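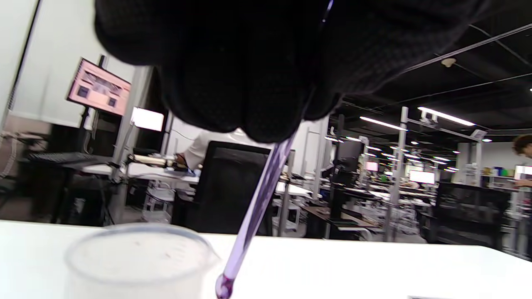 Dropper beside the beaker, from the camera on the hand-held gripper.

May 26, 2018

I spent most of this week with two hand-held grippers, the Trukby and the Stasar, trying to decide which one we should buy more of. Both are the same basic idea. You hold the thing by a grip, squeeze a trigger, and a camera on top records what the fingers are doing so you can use it later on an arm. We have one of each on loan until the end of the month.

I wrote in January about the arm side of this and got some questions about which hand-held tool to pair with it. At that point I had only used the Trukby for a morning.

The task was droppers. We do a lot of moving small amounts of liquid from one container to another, and it is the job people here most want to hand off. It's also a hard one for a camera. The dropper is thin and clear, the beaker is frosted plastic, the table is white, and the room has long ceiling lights. Coloring the liquid purple helps a lot. With plain water I had trouble finding the tip in the video even when I knew where it was.

Weight first. The Trukby is 534 grams with its camera on and the Stasar is 397. That doesn't sound like much of a gap and for the first ten minutes it isn't. After an hour I was resting my elbow on the bench with the Trukby, and that changed how I moved. Bartosz had the same complaint and he has bigger hands than I do. Maja said she didn't mind the weight but didn't like where it was, which is mostly up front over the fingers. I tried taping a piece of steel to the back of the grip to balance it. It balanced better and was even heavier, so I took it off.

The fingers go the other way. The Trukby's are soft and have a shallow groove down the middle, and a round stem sits in that groove and stays there. The Stasar's are flat pads with a fine texture. A dropper will roll between them if you bump the tip on anything. You can buy grooved pads for the Stasar from Ostrowski, but they were out of stock when I looked and I am not going to review something I haven't held.

Trigger feel is close. The Trukby has a longer pull and I could stop it partway more easily. The Stasar has a stiffer spring, and there is a small click near the end of travel that I kept waiting for. Neither one is any good at squeezing a dropper bulb. You can do it, but you get either nothing or three drops. We ended up with the person's gloved hand working the dropper and the gripper handling the beaker side and the racks. I would like to come back to the bulb problem with a motorized finger at some point.

Now the cameras, where most of the difference is. The Stasar has a narrower lens. The picture is cleaner and there is less bend at the edges, but as soon as a hand comes in close it covers nearly everything. The Trukby's wide lens takes in the table, the next desk over, the ceiling, and whoever happens to be working behind you. I thought all that background would be a nuisance. For working out where the tool is in the room it's a big help, and the tracking software lost its place far less often with the wide view. Lab benches have plenty of edges and corners for it to hold on to.

Focus is fixed on both. Hold something right up to the lens and then look at what's past it, and one of them will be soft. On the dropper task the beaker rim was the thing that went blurry, and for pouring that's the wrong thing to lose. Teresa suggested mounting the Trukby camera farther back on a spacer. I printed one Thursday night and it helped some, though now the cable is a little too short and pulls when you turn your wrist.

Exposure is the one place I'd call the Stasar clearly better. You can lock it. The Trukby adjusts itself all the time, and when you swing from a bright table toward a dark ceiling, the table goes white for a second or so. There may be a setting for it. The manual has one page on the camera and it's mainly about screws.

Recording. I made 317 clips over four days, split close to even between the two. I threw out every clip where the tracking dropped for more than a second. Most of the ones I threw out were from the Stasar. The Trukby had a different problem, in that it stopped recording twice with no warning light, and both times I found out at the end of a long run. Bogumił thinks it's the memory card. He's probably right, because it hasn't happened with the new one, but two days isn't very long.

I also plugged both into the Kandine controller we use for the arm. The Trukby came up right away. The Stasar needed a firmware update, and then a different cable, and then it worked fine.

Price: the Trukby is 800 dollars and the Stasar is less, but by the time you add the grooved pads they come out close enough that I stopped thinking about it.

I'm leaning toward the Trukby with the spacer and a longer cable. If you mostly pick up boxes or blocks, I'd go with the Stasar and enjoy the lighter weight. Cletus wants to try a Trukby camera on a Stasar body. The screw holes don't line up, so that means another bracket, and he has already started drawing it.

A couple of small things for anyone setting up the same task. Knit gloves are easier to work in than I expected, and the black ones stand out well against a white table. Put the beaker down on a marked spot if you want to compare clips later. I didn't do that the first day and wish I had.

The loan units go back next week. I still have the bulb test to rerun on the Stasar, and I'll add the results to this post when I get to it.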